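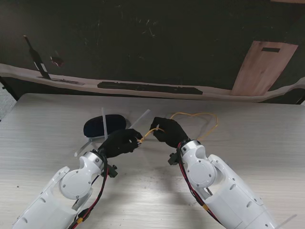

Figure 1. Yellow cable held between two gloved robotic hands over a light gray tabletop.

Registration Error in Multi-Block Color Woodcuts from the Girnedard Workshop

Student project report, Department of Print Studies, Dravusden
Submitted November 7, 2022

1. Introduction

A color woodcut is printed from a set of blocks, one for each color or group of colors. The sheet has to be laid on each block in the same position, or the colors will not meet the lines of the key block. The difference between where a color was meant to fall and where it fell is called registration error.

The Girnedard workshop produced color woodcuts for the calendar and book trade in the Dravusden area. Its prints are mostly landscapes and harbor views, signed in the block with the workshop mark and no artist's name. Earlier writing on the workshop treats the visible color shifts as a matter of style. This report tests whether they can be explained by the way the sheets were printed.

Two questions were set at the start:

Does the error grow with the order in which the blocks were printed?
Does the error run in the same direction as the grain of the paper?

2. Material

The prints are held in the Prokopenko Collection, which contains 982 impressions from the workshop. Many were trimmed to the image by later owners. A trimmed sheet has lost the corner where it was placed against the registration mark, so these were left out. The remaining 441 impressions have full margins on at least the right and lower sides.

From these, 100 were selected for measurement. The selection was made from the inventory list before any of the sheets had been looked at. Where an inventory number led to a sheet that was glued down to a mount, the next number on the list was used.

No printing blocks survive. The block order was worked out from overlaps, meaning places where one ink lies on top of another. In most designs the key block was printed first, then the yellows, then the reds, then the blues, with a graded blue in the sky printed last. A few designs have a second black that was printed after everything else. These are marked in the tables with an asterisk.

3. Method

Each sheet was scanned flat with a scale bar. Measurements were taken from the scan and checked against the sheet with a loupe wherever the edge of a color was unclear. For each color, the reference points were corners of carved shapes that also appear as corners in the key block, such as roof ends, mast tops and the edges of bridge posts. Curved outlines were not used, as the point of contact could not be fixed well enough.

The shift was recorded in two directions. Across means parallel to the lower edge of the image. Up means away from the lower edge. A shift to the right or upward was given a positive value.

Paper grain was judged in transmitted light by the direction of the laid lines and the general run of the fibers. The reference for this was a set of blank sheets of Sollo paper, a handmade laid stock that the department keeps for teaching. It is close to the workshop paper in weight, though the fiber is shorter.

All measurements were repeated after an interval in March. The second set was made without reference to the first. Where the two sets disagreed, the reference point was dropped and a new one was chosen.

4. Results

4.1 Block order

The error increases with block order in most designs, but the increase is not even. The yellows sit close to the key block. The reds show a small shift, usually upward. The blues show the largest shift, and the graded sky is often worse than the flat blue of the water in the same print.

The exception is the second black. In the designs that have it, this block lies closer to the key block than the blues do, although it was printed later.

4.2 Direction

The shift runs mainly across the grain. This agrees with the known behavior of damp paper, which expands more across the fiber than along it. In portrait-format sheets the grain runs up the sheet and the shift is mostly to the left. In landscape-format sheets the relation is weaker.

4.3 Distance from the registration corner

Points far from the registration corner are displaced more than points near it. If the sheet had been laid down wrongly as a whole, the shift would be the same everywhere. A shift that grows with distance points to a change in the size of the sheet between printings.

In three designs the shift was the same at all points. Here the simplest reading is an error in cutting the registration mark on one block.

5. Discussion

The results support drying as the main cause. Sheets would have been damped before printing and kept in a stack. As the work went on, the stack lost moisture and the paper shrank toward the registration corner, which is at the lower right on all the sheets measured. The leftward edge of the sheet would then land short of its earlier position, so that a later color appears pushed left relative to the key block.

The second black does not fit this unless the sheets were damped again before it was printed. This is possible. A fine black over a full color print needs an even sheet, and redamping would bring the paper back toward its first size. There is no workshop record to confirm it.

The landscape-format sheets remain a problem. Some may have been cut from larger sheets with the grain turned, and the transmitted light test was hard to read where the color was heavy.

6. Limits of the study

Old paper has changed size since printing, and washing or pressing by a dealer may have added to this. Since all the colors on a sheet move together in such a change, the effect on the relative shift should be small, but it was not measured. The Sollo sheets were used only as a guide to grain and were not printed on.

Block order is uncertain for designs in which the colors do not overlap. These were kept in the direction analysis and left out of section 4.1.

7. Further work

A printing test with newly cut blocks would show how fast a stack of damp sheets shrinks under workshop conditions. The trimmed impressions could also be brought in for the distance measurement if the registration corner can be estimated from the image edge. The tables of shift values by design are in Appendix A, and the list of inventory numbers is in Appendix B.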